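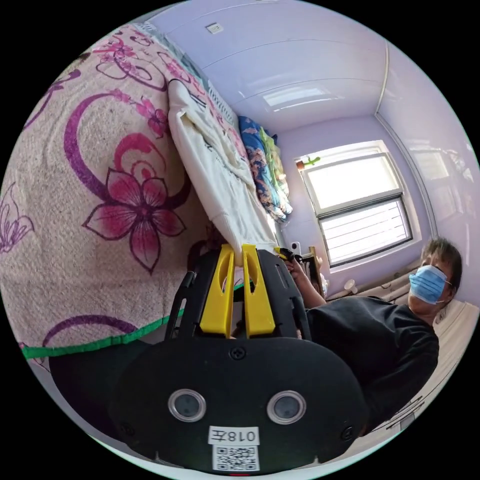 The flowered blanket with its green trim, and a white item bunched on top.

Lavender Bedroom: Gallery
Posted by Kamala Marar, 7 October 2025

We have been going through the Candlow house one room at a time. The kitchen went up in July and the front hall after that. Now it is the turn of the small bedroom upstairs, the one with the lavender walls. Most of the work in here is bedding and laundry. The furniture stays where it is.

The flowered blanket stays on the bed all year. It is a beige one with big pink flowers and purple swirls, and it hides very little, so anything left lying on it shows up right away. Clothes and cloth items get sorted on top of it before they go to the closet or downstairs.

Heavier bedding is kept folded on the wall side of the bed. The patterned blue piece goes there and the green one goes next to it. We tried storing both in the hall closet, but the shelf is only 18 inches deep and they kept sliding out. Haruto Tanabe measured for a deeper shelf and got a price of $157 from Vimlow, which we are still thinking over.

Cloth bags get saved too. They are folded flat and put in the bottom drawer with the pillowcases. Said Belkadi wants to move them to the kitchen, where they would get more use. 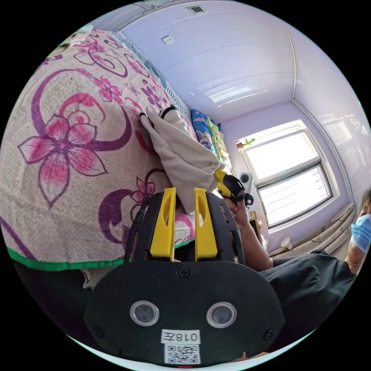

A beige cloth bag on the bed, with the window at the far end of the room.

The windowsill was left the way it was. The little green lizard and the small brown pot both stay. The white window frames need a wipe now and then, and the lavender paint has held up well enough that we are not planning to redo it.

Still to do in this room: go through the bottom drawer, find a second set of pillowcases, and decide on the shelf. Kirsty Lightfoot has offered a spare chest that is 90 centimeters wide, but it would have to go under the window and may be too tall.

Next gallery: the linen closet.

Previous galleries: Kitchen | Front hall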